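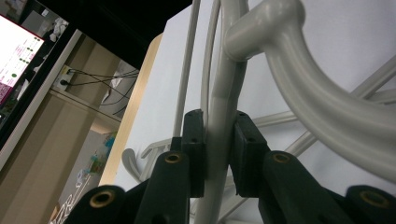 A hand-held gripper closed on a length of grey plastic tube. Photo: Agathe Vidal

6/23/25

When Krystyna Lis rang me in February and asked if I'd like to come and watch her spend somebody else's money, I said yes before she'd finished the sentence. She runs the small automation team at Clollard, in Bulport, and she'd been given one budget round to get the team from "we'd like to teach robots to handle tubing" to "we're teaching robots to handle tubing". I've sat through plenty of equipment meetings in my time and most of them start with a glossy arm on a big screen. Hers started with a pencil and a list of bits.

The first line on the list was hand-held grippers. These are the ones a person carries about and works with their own hand, so you can record how a job is done well before you've paid for an arm to do it. Krystyna wanted 4. Her finance people wanted 2. I'd have guessed that the argument would be about price, but it was mostly about breakages (and, for one long afternoon, about who was going to sweep the floor).

"If you have two and one's in bits, you've got one person working and one person making tea," she told me. She got her four, on the condition that the spares came out of the same pot.

Ah, the spares! I could write a whole column on spares. The grippers have plastic fingers and plastic linkage arms with brass-coloured bushings at the pivots, and every one of those is a line in somebody's spreadsheet. Krystyna's rule is to buy the wearing parts on the same day as the tool, from the same supplier, and to put them in a drawer with a label on it. She ordered 100 finger pads. I thought that was mad until she asked me how many biros I'd lost since Christmas.

Then there's the stuff you practise on. Her team works with grey plastic tubes and frames, all curves and junctions, and they're awkward things to get hold of. A straight run is easy enough. Where a tube bends or meets another one, there's less room for the fingers and you have to think about which side you're coming in from. She'd put aside a decent sum for extra tubes and fittings, and it was the one figure that finance didn't query, which made her suspicious for a week.

The arms themselves are still to come. Two firms are in the running, Gautier and Stuvow, and I've promised not to say which one she's leaning towards. What I can tell you is that she sent both of them the same list of 42 questions, and very few were about speed or reach. How long does a replacement cable take to arrive? Who picks up the phone at teatime? Does the training price cover the person who joins next year, or only the ones in the room on the day? One firm answered the lot by return and the other sent a brochure – I'll leave you to imagine how that went down.

I asked what she'd do differently. Sockets, she said straight away. Screens, chargers and lights all want plugging in, and she'd budgeted for the kit and forgotten the electrician. Storage was next, then a proper desk for whoever is looking after the recordings. None of it's exciting to buy and all of it had to be found from the contingency, so there's rather less contingency now than there was.

I had a go with one of the grippers before I left. It's a funny feeling, having your grip happen a few inches further away than you're used to, and I was slow and clumsy and thoroughly enjoyed myself. Krystyna took it off me after a while and wrote something on her list. I did ask, and she says it was about ordering more pads.

The decision on the arms is due once the second round of quotes is in. I'll be going back to Bulport for that, and I've been told to bring biscuits.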